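Asunto: Re: Boletín de la red: suministro de hortalizas y huevos a comedores escolares
Fecha: 10 de agosto de 2019
De: Secretaría Técnica, Red de Abastecimiento Lukumay

Estimadas entidades adheridas:

En respuesta a la consulta remitida por la cooperativa Drornar, que se reproduce a continuación, esta Secretaría traslada los criterios aplicables al próximo curso.

> Solicitamos aclaración sobre el calibre exigido en los lotes de
> pimiento y sobre si los huevos pueden entregarse en el mismo
> reparto. El pliego anterior fijaba 14 días como plazo de
> comunicación de incidencias y no sabemos si continúa vigente.
> Cooperativa Drornar

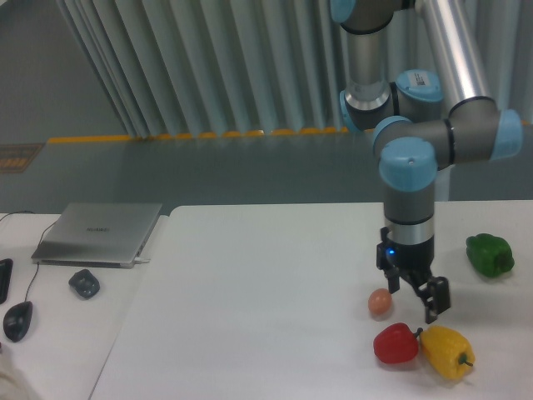

Fotografía: Archivo de la Red Lukumay

Primero. No se exigirá calibre uniforme en el pimiento, verde o amarillo, siempre que la pieza se presente entera, firme y con pedúnculo. Las partidas destinadas a Festier, cuya cocina central prepara más de 695 menús diarios, se entregarán separadas por color.

Segundo. Los huevos podrán viajar en el mismo vehículo, en envase propio y con el marcado legible. No se admitirán envases reutilizados de cartón.

Tercero. El plazo para comunicar incidencias queda reducido a ocho días naturales desde la recepción. Las comunicaciones se dirigirán al almacén de Jement, indicando número de albarán y

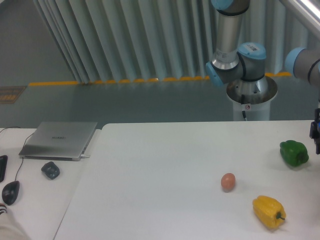

centro de destino. Las que lleguen sin albarán se devolverán al remitente para su subsanación.

Las entidades que deseen modificar los volúmenes comprometidos deberán solicitarlo por escrito antes del inicio del reparto, previsto para octubre. Las ampliaciones inferiores a 100 kilogramos no requieren nuevo anexo.

Se ruega responder únicamente a la dirección de la Secretaría y no al conjunto de la lista.

Atentamente,

Secretaría Técnica
Red de Abastecimiento Lukumay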